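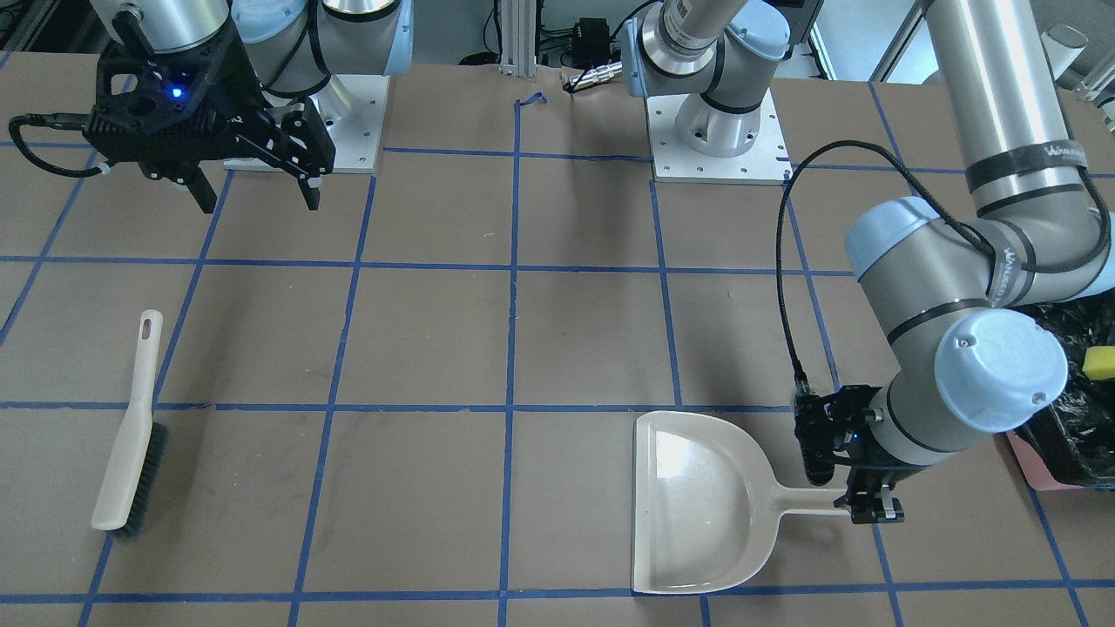 Muchen Zheng says the vat isn't dead, it's sulking, and that I should leave it alone until after lunch before I go throwing more lime at it. The rest of the message was a question about whether I'd checked the temperature before checking anything else, and no, I had not. So that's how July's first indigo entry starts, with me getting caught skipping the thermometer.

It read well under 40 C. I'd been telling myself the bucket felt warm, which means nothing when your hands have been in rinse water since breakfast. Moved the whole thing into the hot water bath, put the lid on, wrapped it in the old moving blanket and went to wind skeins. For the record, this is the fructose vat, mixed the usual way, one part indigo to 2 of lime to 3 of fructose. I call this one Gilia and the small one Han so that I can write notes about them without saying "big bucket" and "little bucket" all the time, and yes, I know it's silly.

State of Gilia this morning: surface flat, no copper film to speak of, a few blue bubbles that popped when I looked at them. Liquid under the surface more green-gray than amber. Smell fine, sweet and a bit like wet hay. Sediment all settled. pH strip said it was a little low but I don't trust that box of strips any more, they got steamed when somebody (me) left them next to the mordant pot.

After lunch: much better! Lid off and there was a proper coppery skin on top and a decent flower in the middle, and when I drew up a bit in the jar it was clear and the color of weak tea. So it was cold, that was all. I added a spoonful of fructose anyway, which I probably didn't need to do, and stirred slowly down one side so it wouldn't take in air. Waited until the sludge dropped again, which always takes longer than I want it to.

What went in:

Turkalwood sport weight, undyed cream, scoured yesterday evening. This is the wool I bought as seconds, and it has a lot of oil left in it, more than the label lets on. I scoured it twice and the second bath still came out cloudy. Went in fully wetted, short dip, squeezed under the surface on the way out. It came up that lovely wrong green and then turned while I stood there holding it like a dead fish. I will never get tired of that part. Second dip took it to a mid blue, and the third hardly moved it, so I stopped. No sense grinding a vat down for a shade I can't see.

Cotton twill scraps, same bath. Streaky. I'm blaming the scour. There's sizing in that cloth and one simmer with soda ash won't shift it. Next time do a longer simmer and test with a drop of water, and if the drop sits there like a bead then back in it goes.

Linen tape, one length, mostly out of curiosity. Took beautifully, darker than the wool. Want more of this.

Then I got greedy. I put in the 200 g hank for the Herotberg blanket all in one go, after the scraps, with the vat already tired. It's too much fiber for that bucket. It was packed down against itself, so where the strands pressed together there's a run of pale patches right through the middle of the hank, and the ties left white rings too, even though I'd have sworn they were loose. I can overdye it and hope. Or it becomes the border stripes, where a bit of variation looks meant. Leaning toward stripes — the sample card I sent to Herotberg was a much flatter blue than this and they liked it, but they did say they weren't fussy about the edges.

Muchen came back on this later in the afternoon (I'd sent a slightly pathetic message) and reckons I should split the hank into smaller skeins, wet them out overnight, and give each one several short dips instead of a long one. Fine, yes. I've told other people exactly the same thing.

Rinsing. First rinse still throwing off a lot of blue, more than I'd like. Left everything to air until it stopped changing, then into plain water, then a splash of vinegar in the next one for the wool to bring it back from the lime. The wool felt harsh before the vinegar and softer after. Must not forget this step on the blanket yarn, the last batch went out crunchy and I was embarrassed. Crocking test on white cloth, wool only: faint smudge. Acceptable, but do it again once it's dry and has had a wash with proper soap.

Han, meanwhile. Han is the madder-over-indigo experiment and has been ignored for too long. Opened it up, gray and sour, no flower at all, and warming did nothing. I think it ran out of both sugar and lime and just gave up. I've fed it and put it in the bath next to Gilia, and if there's no film by morning I'm going to stir what's left into the big vat and use the small bucket for soaking.

Things to get: new pH strips, soda ash, more of the linen tape, and a lid for the rinse tub that fits. Gloves too. My left thumbnail is going to be blue for the rest of the month.

Note to whoever opens up tomorrow: the bath is on low, please leave it on. Don't stir Gilia before I've had a look. The green towel is for hands and the blue one used to be green as well, so use whichever you like but keep them off the cream wool.

Hank is hanging over the tub by the back door, still dripping as I write this.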